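Skusstead long storage bin in blue – review

Posted 2018-05-05 by Saranya Gounder

I have wanted to write about this bin for ages. It is a plastic bin, I know, but I have bought so many bad ones over the years that a good one feels like news.

Some background first. We moved to Tivcombe last July and the utility room came with no cupboards at all, just a long bare wall and a shelf the previous people had put up too high for me to reach. Everything ended up in carrier bags on the floor: wellies, dog towels, the picnic rug, bird seed, a football pump. I tried fabric cubes (they sagged) and then a pair of thin clear boxes from the supermarket, which split at the corners when I put the bird seed in them. So when I saw the Skusstead bins in Kulis, the hardware shop by the station, I bought one to try. I went back for three more the week after, so I now have 4.

The first thing I liked was the colour. It is a proper royal blue, shiny and cheerful, and it looks lovely against our dull grey floor. They do it in a dark green as well, but the blue is the one to get if your room is short of light like ours.

The second thing is the rim. The top edge is folded over into a thick lip, so when you pick it up full of boots your fingers have something rounded to sit against. My old boxes had a raw edge that dug in. There is a rib on the outside below the lip too, and the whole thing feels much stiffer than I was expecting for the money. Jeptoo Rweyemamu next door borrowed one to move her compost and has since bought her own!

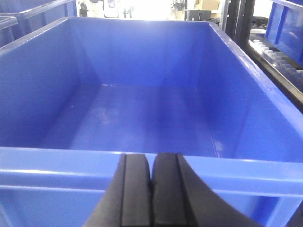
Looking down the length of the empty bin.

Inside it is smooth apart from faint floor ribbing, and I can't tell you how much I appreciate this. Muddy bins with fancy patterns moulded into the bottom are a misery to clean. With this one I tip out the grit, go round it with a wet cloth and leave it upside down on the step. The walls slope a bit towards the floor, so you do lose a little room at the bottom, and a big square box won't sit flush against the sides. For wellies and towels it makes no difference.

Now the grumbles. There is no lid in the price. You can order one separately, and I did for the bird seed, but it took 19 days to arrive and the fit is on the tight side – fine for keeping mice out, annoying if you are in and out of it every morning. The glossy finish also shows scratches. Mine has a few already from being dragged over the back step, and if you want it for a living room that might bother you. And the price sticker left a gummy patch which needed cooking oil and a lot of rubbing.

I looked at the Obura one as well, which my sister has. Hers is taller and has wheels, and for toys I can see the point of it. It was too deep for me though, I had to put my whole arm in to find a glove.

Would I buy it again? Yes, and I probably will, as the shed is next. If you can get to the shop, go and lift one before you order, and check the corners for knocks, as one of mine had a small dent that I only noticed at home. Kulis swapped it without any fuss.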